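Last updated: 1st May

Print | E-mail

OK, a thread on T-shirts with stuff printed on them, and how to stop wrecking them. I've been promising this one since March and my drafts folder is a disgrace.

Background: I own 132 of these things. Team shirts, vacation shirts, one from a chowder festival I didn't attend. My dresser gave up years ago and they now live in bins under the bed.

I also spent two summers folding and pressing at Pitkänen, the little print shop by the bus station in Bresell, so I've seen what goes on before a shirt gets to you. I was the slowest folder they ever had, but I listened!

First thing, and I will be annoying about it: inside out. Every wash. The print rubs on zippers and jeans buttons and that's where most of the little scratches come from.

Cold water, short cycle. I know your mom did everything hot. Mine too. Her 10K shirts all look like they were run over by the other runners.

Detergent: I use the plain Nikance liquid, half a cap. I tried the fancy "dark colors" one for a whole winter and could not tell you the difference. If you love it, keep buying it, I'm not your accountant.

Fabric softener — skip it on anything printed. I had a navy shirt where the letters got kind of tacky and picked up every dog hair in the house, and once I quit the softener the next shirt was fine. One shirt isn't science, I know.

Now the dryer. Oh, the dryer. I have lost more good shirts to a hot dryer than to barbecue sauce, and I eat a LOT of barbecue. Hang them from the hem if you can. Clothespins at the shoulders leave those weird little ears.

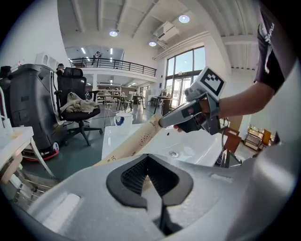

SLEEVE PRINTS

My favorite kind, and I'll fight for them. A bit of white lettering on a black sleeve looks good on pretty much everyone, and you can wear it under a jacket to dinner without feeling like a billboard.

They do crack in their own special way, though. A chest print mostly lies flat, but a sleeve gets shoved up, bunched, leaned on, slept on (I nap on my left side, and my left sleeves look ten years older).

If you roll your sleeves, roll them once and loosely. Tight little cuffs put a crease straight across the letters and it stays there forever. Ask me about my high school reunion shirt. Please don't.

Ironing: never directly on the print. Turn the shirt inside out, put a thin dish towel inside the sleeve, medium heat, no steam. My Soteck iron has a setting marked with a tiny cloud and I have no clue what it means, so I leave it on cotton and turn it down a notch.

I did once melt an entire letter off a shirt onto an ironing board cover. It's still on the cover. You can read it backwards.

Somebody asked about lifting letters. For a heat-pressed vinyl letter that's peeling at one corner: parchment paper over it, warm iron, press down for a slow breath, let it cool all the way before you peek. Works maybe half the time for me. Screen print that's flaking is just flaking, sorry.

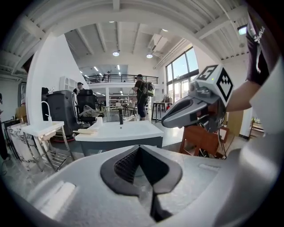 Maroon sleeve, white letters.

Maroon deserves its own post. It fades toward a sort of brick pink, and it bleeds like crazy at first. Wash a new one alone, or with other reds, for the first few rounds. I turned a set of white pillowcases the color of ham.

White ink on maroon or any deep red is the tricky combo at the shop. The dye can creep up into the ink, and a few weeks later your crisp white is pale pink. We had a job for a choir, 370 shirts, and they had to put a gray layer down under the white before anybody was happy with it.

So if you're ordering for a club or a reunion and you want red shirts with white type, ask the printer about a blocker base. They'll know what you mean. It costs a little more. Get one sample and wash it a bunch before you say yes to the rest.

Storage! Fold with the print on the inside and don't stack two prints face to face, especially in a hot attic. I moved 2,858 miles with a bin of shirts in the back of the car and opened it to find two of them glued together by their mascots.

Hangers are fine for a while but the thin wire ones stretch the shoulders. Rolling is fine too. I roll for trips and fold at home.

And wear the good ones! I had a gorgeous green one I was "saving" and by the time I got it out it didn't fit. It went to my niece and she cut the neck off.

Stain questions go in the replies, I'm doing grass and mustard next week. If you have a trick for deodorant marks on black, I need it more than you do.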